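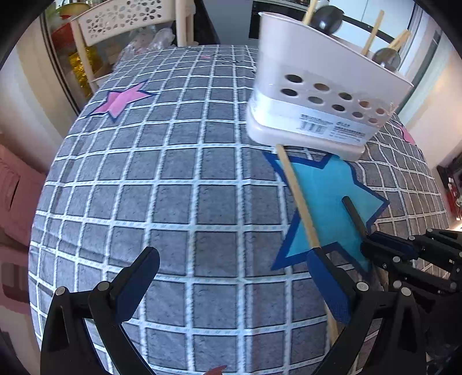
Star cover and pink utensil holder.

Clenside Growers > Workshop > Notebook > Leeks and autumn sowing

8/8/19

Leeks are in, finally. I wanted to do this two weeks ago but the bed was still full of potatoes and I did not want to lift them small. The bed is number 5, the long one beside the water tank. Soil was very dry under the first few centimetres, like flour. I gave it two full cans before making the holes and then one can again into the holes, slowly, so that the soil falls down around the roots by itself. No firming with the hand. Last year we firmed them and the shafts came out short and a little bent.

Distance in the row is one hand, same as before. I made the holes with the old spade handle. It goes deeper than the dibber from the shed and it does not close up again when you pull it out, at least in our soil. If somebody uses the dibber for the second half, please turn it while pulling.

The plants were from the Gesine tray and from the Ambrosio tray. To remind myself: Gesine is the one from the saved seed, thinner leaves, rather blue. Ambrosio is the bought one and it was sown nine days later, but it has caught up and is now the thicker of the two. I have put Gesine on the tank side and Ambrosio on the path side. Labels are in pencil because the marker did not survive last summer. I trimmed the roots on Gesine only. The Ambrosio roots were left long, partly to compare and partly because I was tired of trimming.

Not happy with the fleece. There are two holes in it near one corner and the leek moth will certainly find them. I closed them with clothes pegs for now. It needs a proper repair with thread.

Runner beans: picked again, the second time this week. They are becoming stringy at the bottom of the row, where I missed some. Top of the row is still good. I left six fat pods on the last plant for seed and tied a bit of red wool on each one. Please do not pick the pods with red wool. Last season they were picked and we had to buy.

Weight of beans this time was 2150 g, on the kitchen scale. I write it here because the harvest book is at home and I always forget to copy.

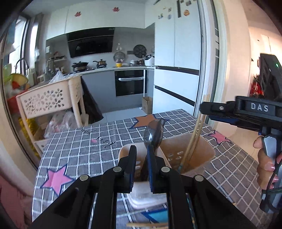

The onions are drying on the rack but the necks of the big ones are still soft when I press them. I turned them all over and took out the ones with the thick neck, they should be eaten first. They are in the net bag on the hook. The small ones rustle nicely already. If it rains from the west, the water comes in under the roof at that side, so the rack has to be pulled towards the door. It is heavy, but it goes if you lift one end at a time.

Seed for the autumn. I sowed spinach and winter lettuce in modules, in the shade behind the shed. The lettuce does not want to come up when it is too warm, this I learned the hard way in my first summer here. So I sowed in the evening with cold water from the bottom of the tank, and put a wet sack on top. The sack must be taken away as soon as there is something green, even one leaf. I will look every morning, but if I am not there, somebody else should look.

Compost: the left heap is still warm in the middle when I put my arm in. The right heap has gone cold and smells a bit sour, so too much grass. I mixed in torn cardboard and the dry bean stalks from the early row, and put the lid back with a gap. The plan is to have the right heap ready for the garlic bed. I do not think it will be ready. We can use the leaf mould from the Evside corner in its place, there is enough of it if nobody puts it on the paths again.

Garlic itself: I counted the money and we can order 400 cloves if we do not buy new netting. To be decided. My opinion is to repair the netting and buy the garlic. Planting was too late last time, in December, and the ground was so wet that half of the row sat in water. This year I want it done before the clocks change.

Small things:

Hose connector at the tank drips again, the washer is flat.
The blue can has a split at the seam, use it only half full.
Cabbage whites everywhere. I rubbed off eggs from the kale, mostly on the underside of the older leaves, but I did only the front row.
Courgettes: leave them alone for a day and they are marrows. Two are on the bench, take them please.

Next time: second half of the leeks, thread for the fleece, washer. Also look if the tomatoes by the wall have the brown marks on the stem or if it was only dirt. It was getting dark and I could not decide.

Filed under: Allotment diary, Leeks, Beans, What we did this week

3 comments | 9 shares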